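**Small trash bin by the bed, bag or no bag?**

Kiều Phan

Moved into a studio in Wurnadbridge in June, the table sits right up by the bed so everything ends up on it. Peels, tissues, empty medicine boxes. I got a little open bin, no lid. Liners keep sliding down inside and the stuff lands on the bottom anyway. Do you guys bother with a bag? Also does orange peel smell if it stays overnight?

---

**Thảo Nông**

no bag. just dump it in the big kitchen one before bed and rinse

---

**Prasanna Munasinghe**

Depends what goes in. Dry stuff (cartons, tissues) - no bag needed, wipe it every few days. Peel is the problem, mine got fruit flies in one summer and it took 40 days to get rid of them. Peel goes straight to the kitchen now.

Flatten the cartons too. They eat up all teh room otherwise, and then you're emptying it twice a day for nothing.

If you really want liners, fold the top over the rim and put a big rubber band round it. Zullico sells a roll of 88 small ones, bit thin but ok for tissues.

Mine mid cleanup, peels still on the table:

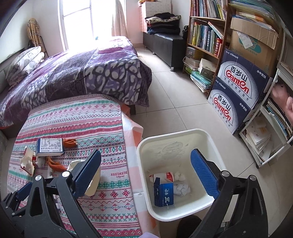
*White bin, no liner. Cartons and tissues only so far*

Rounded corners are way easier to wipe btw. My old one was square and gunk got stuck in every corner.

---

**Thắng Diệp**

I use bread bags. Free and they fit ok if the bin is narow. Dont know about the smell, I dont eat oranges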